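Cell technician wanted, two-arm bench cell, Ullgate

Posted 17 Nov 2018. Start asap, May at the latest.

We need one person to look after one cell. Two white arms, one table, black grippers with green finger pads. Not a programming job. You keep it running, you set the table out, you fix what wears.

Day to day:
Swap finger pads when they go shiny. Check plate screws on both grippers.
Cable loops at the wrists, make sure nothing snags at full reach.
Re-zero both arms after any knock. Log it. Please log it.
Lay out the tidy-up task: lint roller, white stand, tray, brown cloth, scraps of paper. Same marks evry time.
Wrist cameras, clean and refocus.

The cell on the cloth and roller job:

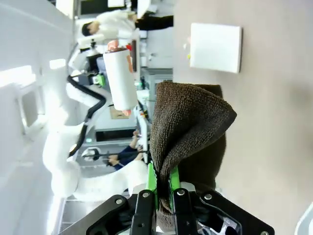
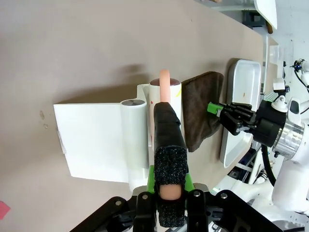
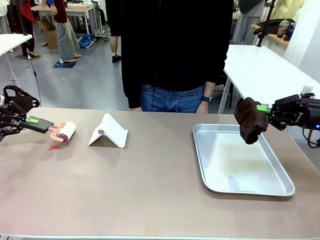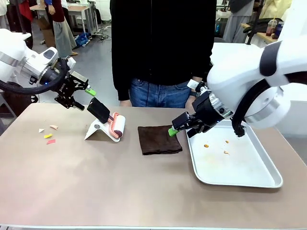 Roel Schouten asked us to add that the cloth is harder on the grippers than the roller is, fluff gets in behind the pads and then the grip force readings drift, so anyone applying should be happy with tweezers and a torch for the first 20 minutes of a shift. Fair point. It's in the job now.

What we want from you:
Some hands-on time with arms or any small automated machine, 3 years would be nice, less is fine if you can show us something you've mended.
Steady with small screws. Can crimp a connector and read a wiring drawing.
Writes things down. Handover notes get read by the next shift at Prasness, who run the twin of this cell and can't see yours.
OK with a busy room, other benches going and people walking past.

Hours: 5 shifts over two weeks to begin with, going up once you know the cell. Spares come from Timura, you'll do the ordering yourself (60 finger pads to a box, don't let it get down to the last handful). Training on site with whoever is on shift, paid.

Stop button and lockout training comes first, before you touch anything. No exceptions, even if you've done it elsewere.

To apply: one page, plus a short note on a fault you found and how you found it. Photos of the repair welcome. Send to Roel Schouten at the Ullgate office, put "cell technician" in the subject line. No agencies please.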